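Report on a Visit to the Wieczorek Works, Urkoleck

Purpose of the visit

The Association's door and lock hardware group visited the Wieczorek works at Urkoleck on a Monday in February. The visit formed part of the group's review of electrically released cabinet locks, which several member libraries and archives now use on display cases and staff lockers. Members had asked for a clearer account of how these locks are made, what fails in them, and what spares should be held on site.

The party assembled at the front office at 9:30 a.m. and was given a safety briefing and visitor badges. Photography was permitted in all areas except the plating shop.

Goods inward and parts storage

Wieczorek buys in its castings and springs and makes its own latch plates and housings. Bought-in electrical parts are checked on arrival against the purchase order and a sample is put on test before the batch is released. The stores supervisor explained that the sample size was raised to 30 after a run of returns from one customer, and that the rule has been kept for all batches of 1,000 or more.

The solenoid is the part that draws back the latch when the lock receives its signal. The works uses the same solenoid across its Haltia and Flisix ranges, a point of some interest to members who hold both.

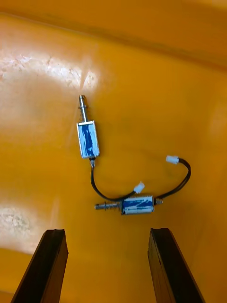
Push-pull solenoids with cable and plug.

The group asked about the plug. Earlier Haltia locks were supplied with bare leads, which had to be joined by an electrician in the back of the cabinet. The plugged version can be changed by trained building staff with the supply isolated. Members with older Haltia locks should note that an adapter lead is available but must be ordered separately, and that it is not listed in the current catalogue.

Latch shop

The latch plates are stamped, deburred and sent for plating. The process is an old one and the presses are well maintained. Noise levels were high and hearing protection was worn throughout. The group was shown the gauge used to check the hook of the latch, and was advised that most complaints of a "sticking" lock are traced to a door that has dropped on its hinges. Wieczorek's service desk now asks customers to check the gap at the top and bottom of the door before a replacement is sent.

Assembly and testing

Locks are assembled by hand to order. Each finished lock is cycled under a side load, to imitate a door that is being pulled while the release signal is given. The group considered this a realistic test. In public buildings users commonly pull on the handle before the lock has had time to act.

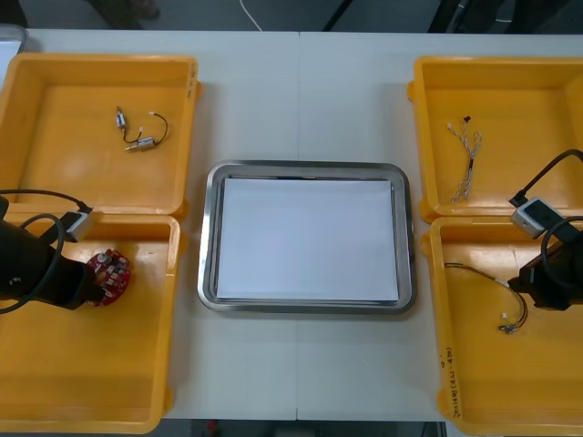
The works offers 2 grades of test certificate. The standard certificate records that the lock passed. The extended certificate gives the release current and the side load applied, and adds two weeks to delivery. The group's view is that the standard certificate is sufficient for lockers, but that the extended certificate should be requested for display cases holding loaned material, where a lender may ask for evidence.

Questions raised by members

Behaviour on loss of power. Both ranges can be supplied to stay locked or to release. The choice is made at the time of order and cannot be altered afterward. Members should confirm the requirement with their fire safety adviser before ordering.

Manual override. The Haltia range has a keyed override at the front. The Flisix range has a pull cord inside the cabinet, which must be led to a place that staff can reach. One member library reported that its cord had been tucked behind a fixed shelf by the installer.

Spares. Wieczorek recommends that a site hold one complete lock of each type in use, together with spare solenoids and springs.

Recommendations

That the Association's hardware guide be amended to include the adapter lead for older Haltia locks.

That the section on door alignment be moved ahead of the section on lock replacement.

That members be invited to report override arrangements in their own buildings before the next meeting of the group.

Copies of the Wieczorek ordering form are held at the Association office and may be borrowed on request.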